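3.2 Specimens

Latex pillow cores were obtained in two densities from Mivent and conditioned flat, without covers, until their mass was stable. Each core was then fitted with one of two cotton covers, Emach (plain weave) or Evine (knit). Loose fiber was removed from the covers with a lint roller before weighing. Cores with visible molding voids on the sleeping face were rejected.
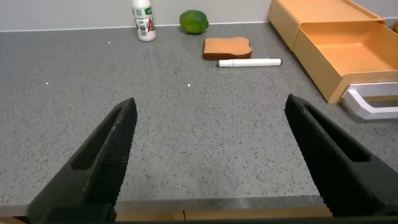
3.3 Compression cycling

Each covered pillow was loaded at its center with a round platen for 4000 cycles. Height under a light preload was read before the first cycle and again after a rest period. Cores of the second density, delivered in May, were cycled under the same settings. The initial mass of the two core types was 426 g and 455 g.
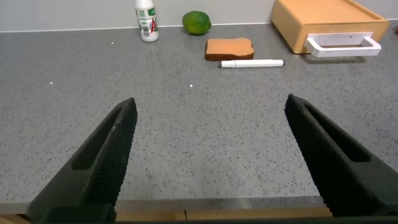 Fiber shed from the covers was collected after cycling by shaking each pillow over a tray. The tray was lined with plain black paper. A light gray surface covered in tiny dark gray and black flecks, like the countertop in Figure 2, gives poor contrast for short fibers and was not used for this step. Collected fiber was weighed together with the paper, and the mass of the paper was subtracted.

Height loss was expressed as a percentage of initial height. Cover and core density were treated as fixed factors, and the delivery batch was entered as a block.

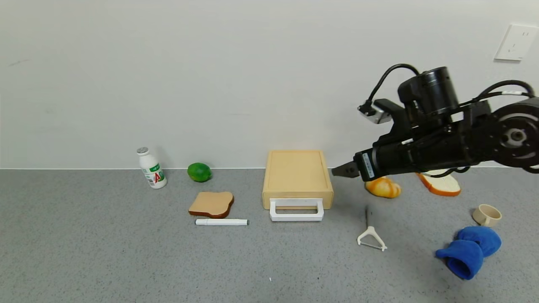 DATA HANDLING

Readings were entered in the Kariuki template on the day of the test. A pillow whose cover seam opened during cycling was kept in the height analysis and left out of the shed analysis.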